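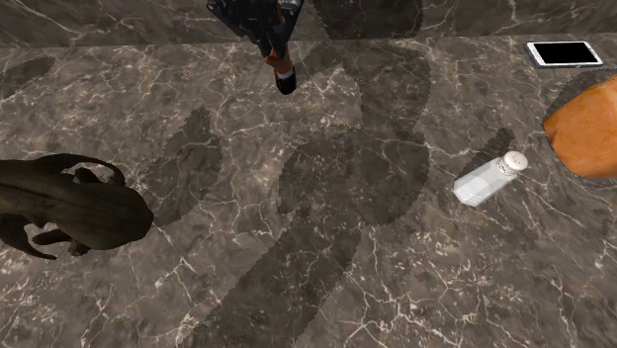 Figure 1. Simulated counter task, gripper open above the dark marble. The salt shaker is on its side at right center.

Progress report: gripper and camera comparison
Prepared for Paloma Strickland, Dorkdale program office
Covers work through April

Since the last report we finished the simulated half of the comparison, and I'm very happy with where it landed. Both grippers have now been through the full set of counter tasks, on every surface texture we planned, with all the camera positions from the original proposal. That adds up to 2,201 recorded attempts. Emiko Kinoshita and Ansel Alcantara did nearly all of the scene building between them, and the work is a pleasure to use (I've been loading random layouts over lunch just to look at them).

What we compared

The Zillero gripper is our baseline, the one we had before the grant. The Verbruggen is the newer design with the softer fingertip pads. Each was run with the same arm model and the same controller settings, so any difference we see should come from the hand. We used 4 camera positions: wrist, left shoulder, right shoulder, and one high up looking down at the counter.

Grippers

The Verbruggen did better on anything smooth or rounded. The salt shaker was the big surprise! Lying down at an angle, with a faceted glass body and a metal cap, it's an awkward thing to pick up, and I had expected both hands to struggle. The Verbruggen got it on the first try far more often. The Zillero tended to close too high, toward the cap, and roll the shaker away.

On the smartphone things flipped. A flat phone on a flat counter leaves very little to hold on to, and the Zillero's narrower tips got under the edge more often. Neither hand is good at this yet. Bread was easy for both, though our simulated loaf is stiffer than any loaf I've ever bought, so please don't read much into that until we've tried a real one.

Cameras

The wrist camera plus the right shoulder camera beat every other pair, and adding a third view helped only a little. The high camera was weaker than we had hoped, mostly on the marble. A dark stone with white veins running all over it, plus the arm's own shadow falling across the middle, gives the object finder a lot of false edges to chase. Ansel spent two weeks on this and got the false detections down to where the high camera is usable, but it's still the slowest of the set. Dark objects on the dark stone remain the hardest case, and the toy animal is missed more than anything else we put out.

Controller

Vaughn Schumacher moved us to the faster update rate partway through, and we reran the earlier attempts so the numbers match. The approach is visibly smoother now. One bug is still open: after a failed grasp the arm sometimes waits 10 seconds before retrying. Vaughn has it narrowed down to the reset step.

Budget and schedule

Spending is on plan. We came in under on computing time and would like to move the balance to spare fingertip pads, which wear faster than the supplier suggested. Mortimer Yazzie has sent the transfer form to your office and needs a signature before we can order.

Next

The real arm gets set up at the Pukholm lab next month. We'll start with 3 objects (shaker, phone, bread) on a plain counter and bring in the patterned surfaces once the camera calibration holds steady for a full day. Emiko will send the per-object results tables separately, and you're very welcome to visit once the arm is running.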